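About Kandon

Kandon is a small engineering company that tests and repairs two-armed robots used for sorting and packing food. We were set up by two engineers who had spent years on factory night shifts, and we now have 18 staff. Most of our customers run farm shops, packing sheds and kitchens. They usually come to us after something has stopped working.

What we do

We find out why a robot has failed, put it right and write down what we found. Some of this is done on the customer's site and some at our workshop. Before a repaired program goes back to a customer we run it in Droltel, our simulator, where the arms can hit a table as often as they like at no cost to anyone.

We don't build robots and we don't sell them. We take no commission from makers, and our reports go to the customer first.

The Plillow fault

People often ask about this one, so we have put it on this page.

In September a packing arm running our own Plillow control software closed its hand while an operator was clearing a jammed crate. The operator had pressed the pause button on the screen and believed the arm was safe to reach past. The arm itself had stopped. The hand was run by a separate part of the program, which was still working through its last command. The operator had a bruised wrist and was back at work after 3 days.

The fault was ours. Pause was sent to the arm joints and was not sent to the hands. We had tested it many times with the hands empty and open, where a late command made no difference that anyone would notice. We had not tested it halfway through a grasp.

We told every customer using Plillow on the same day and asked them to use the emergency stop, which cuts power to the whole machine, until a new version was ready. The fix itself was short. Checking it took 6 weeks.

What changed afterwards

Pause now holds the arms and the hands together, and the screen does not show "paused" until both have reported back. If either one fails to answer, the power is cut.

Every new version is tried in Droltel with the pause given at different points: while reaching, with a hand open over a bin, during a grasp, and with one arm crossing in front of the other. It is then repeated on a real machine with a padded dummy arm in the work area. A person who did not write the code signs the result.

We also changed our training. The first session now covers the difference between a pause and a stop, and operators practise both before they run a job.

An outside review of the repair was carried out by Georgiou, a machine safety firm. Their report asked for two further changes to our wording on the screen, and both were in place by February 10, 2025. Customers can have a copy of the report on request.

Reporting a fault

If a machine we look after does something you did not expect, press the emergency stop, leave everything where it is and ring the workshop. Please do not restart it to see if it happens again. We would like to hear about small things too, such as a hand that opens late or an arm that settles in a slightly different place from the day before.
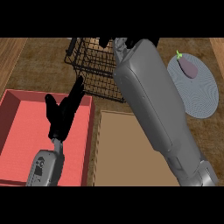
The workshop line is answered during working hours, and messages left overnight are picked up first thing. Have the machine's serial number and the software version ready if you can. Both are on the start-up screen and on the label inside the control cabinet door.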